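Two Grippers, One Old Dell and a Lot of Processors

Mar 18, 2019

I have been wanting to write this one up since October, when the Jevus fingers first showed up in the mail and I had nothing good to try them on. Now I do! The task is CPU handling: take a desktop processor out of a printed fixture, hold it well enough that it could go into a socket, and set it back down without hurting it. The test machine is an old Dell tower lying on its side on the slatted table, panel off, memory out, socket lever up.

I ran two sets of fingers on the same arm, the Jevus set and the Minotent set, with the Julen controller driving both.

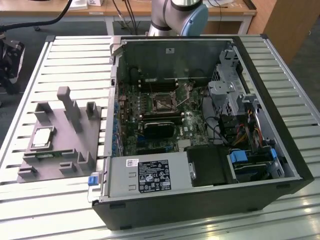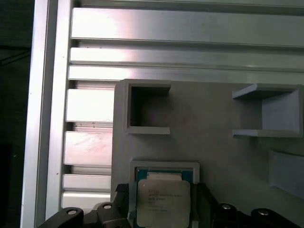
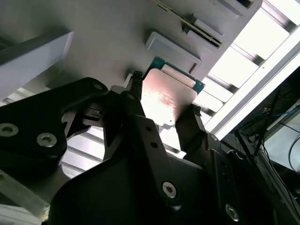 Why a processor

I like this part as a test object because it is so picky. A processor is small and flat, the lid is slick metal, and there is a thin board edge underneath that you want to touch as little as possible. If you squeeze too hard you worry about the board. If you squeeze too softly it tips in the grip, and then you have a tilted chip over a field of tiny pins, and you are standing there with your hand on the stop button.

Most of the gripper tests I see online use blocks, cans and tennis balls. Those are fine for a first day. They just don't tell you much about the last little bit of travel, where the part has to be flat and square and you have almost no room on either side.

The fixture

The fixture is my own print, and it took longer than anything else here. It has recessed spots for the chips, a long slot for a memory stick, and some posts so I can find it again if it gets bumped. Version one had pockets that fit the processor perfectly, and that was the mistake. A perfect pocket leaves no space for fingertips, so the fingers landed on the walls and the whole thing tried to climb off the table with the chip still in it.

What helped:

Opening up the sides of the pocket where the fingers come down.

Making the base heavier. I went up to 80 percent infill, which is slow and uses a silly amount of filament, but it stays put.

Printing in light gray. My first one was black, and with black fingers against it the wrist camera view was just mush. This alone was worth the reprint.

The fingers

The Jevus fingers are the stiff ones. They come down straight, they close straight, and when they stop, they stop. For picking out of the fixture I loved them. You line up over the chip, close, lift, and you can feel (well, see) that it is held square.

The Minotent fingers have more give. I expected to like them less and for the first hour I did. The chip would go in level and come up with a lean to it, especially if I was a hair off center. Then I slowed the closing speed way down and they got a lot better — the give lets both sides settle before the grip tightens up. On a bad approach they are far more forgiving. The stiff ones will happily push a chip sideways into a pocket wall.

I did 200 picks in all, split evenly. The Jevus set dropped or badly tilted the chip 28 times. The Minotent set did worse early and better late, and I changed the speed partway through, so I don't think it's fair to put its number next to the other one. I'll redo that half properly before I say which is the winner.

Cameras

I had one fixed camera looking at the table and one small camera down at the wrist, and I switched back and forth a lot more than I thought I would.

The fixed view is great for getting there. You see the case, the fixture and the arm all together, and you can plan the move so you don't clip the drive cage on the way in. It is not much help for the grip itself, because the chip is tiny from that far away.

The wrist view is the reverse. Up close I could judge the gap on each side of the chip and see a lean right away, and I had very little idea where the rest of the world was. Also, shiny things are a pain! The lid on a processor is a little mirror, and so are the aluminum rails of the table. With my overhead lamp on, bright spots swallowed the edge I was trying to line up with. Lowering the exposure helped more than moving the lamp did. I want to try a sheet of baking paper over the lamp next.

If I could only keep one for this job it would be the wrist camera, with some patience for the big moves.

The controller

A quick word on the Julen box. It is easy to set up and the speed slider is right there on the main screen, which I used constantly. The grip force setting is buried 3 menus deep, and it goes back to the default when you power down. I forgot that more than once. I now have a piece of tape on the monitor with the value written on it.

I also borrowed time on an Ibarra controller a while back, and that one remembers your force setting for each tool. I miss it.

Next up

Redo the Minotent runs at one speed from start to finish.

Try textured pads on both sets, same texture, so that I'm comparing fingers and not rubber.

Memory sticks. They are long and thin and want to be pushed down evenly at both ends, and I don't think one gripper in the middle is going to like that.

If you have a pad material that holds bare metal well without leaving marks, please leave a comment. I've tried silicone sheet and a cut-up bike tube so far, and the bike tube is ahead, but it leaves black smears on everything.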